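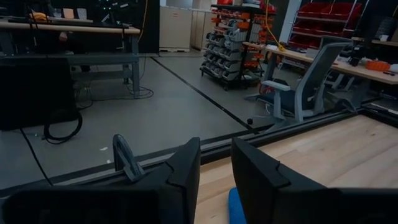

Leif Bech
Workshop editor, Gastdale

Teaching an arm to put cups on a shelf

Clear the table first, then set out only what the task needs. A cloth bunched up well away from the cups is fine.
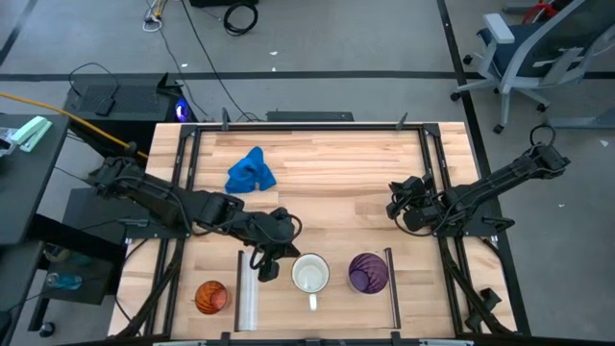 Drive the gripper in slowly and pause before you close the fingers. Keep cable loops clear of the rims. If you fumble a grab, scrap that run and start over.

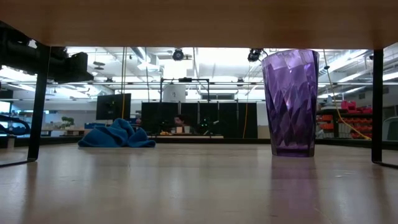
Move the cups a little between runs. I save 56 good runs before I try a new colour of cup.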